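The residents of Öberg House were informed in January that the shared kitchen on the second floor would pass into the care of the Household Office. The notice was signed by Borghild Eklund and pinned beside the door at a height convenient to her. It consisted of 5 articles. The first four concerned shelves. The fifth stated that any food left in a vessel overnight would be entered in the register and held until claimed.

For the first weeks the register recorded nothing of interest. A heel of bread was claimed before breakfast. A jar of plums was claimed by two parties, and the matter was settled by spoon. Then, at seven in the morning, Miss Eklund entered the kitchen and found one item that did not fit the columns of the form.

She wrote: "One potato. In the steel pot, lid on. No name." She considered the entry, and added the word "whole."

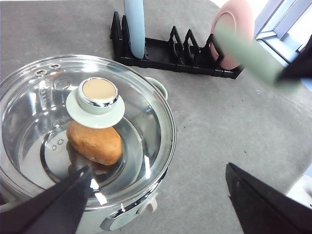 **Household Office, Öberg House - Kitchens and Common Rooms**

The pot itself was known to the Office. It had a green side handle and a green knob on a glass lid, and it had been bought with the proceeds of the winter concert after the old one was condemned. The glass lid had been the subject of some debate at the time. Miss Eklund had argued in favor, on the grounds that contents should be open to inspection.

The contents were now inspected by eleven residents before noon. None claimed them. Mr. Drumico from the top floor observed that it was a good potato. He was thanked, and his remark was not entered.

A second notice was drawn up. It asked the owner of the potato to come forward by four in the afternoon, after which the Office would decide on its disposal. Miss Eklund had never disposed of anything under the fifth article, and she found that she had written the sentence three times before it sounded sufficiently calm.

At ten minutes to four, Märta Haugen came down the stairs in her coat. She had lived in the house longer than the carpets and had not attended a residents' meeting in years.

"I understand you are holding my potato," she said.

Miss Eklund opened the register. She asked for the date of deposit, the intended use, and the reason the item had been left.

"Last night," said Mrs. Haugen. "Supper. I put it in, and then I stood there and could not think who the second one was for. I have always cooked two. So I put one back in the sack and went up to bed."

The form allowed a single line for the reason. Miss Eklund held her pen over it for some time. Behind her the kitchen clock, which ran fast and had been reported, struck the hour early.

"Under the fifth article," she said at last, "a claimed item is returned in the condition in which it was found. The Office has no power to cook it."

"I did not ask the Office to cook it."

"No." Miss Eklund capped her pen. "Is the sack far?"

"Under my sink."

The register for that day shows the item as claimed and returned, with the signature of M. Haugen. The line for the reason was left blank, and the omission was initialed by the responsible officer - the only such omission in the volume. Beneath it, in the same hand, is an entry made at six in the evening: "Two potatoes. Steel pot. Borghild Eklund to bring butter."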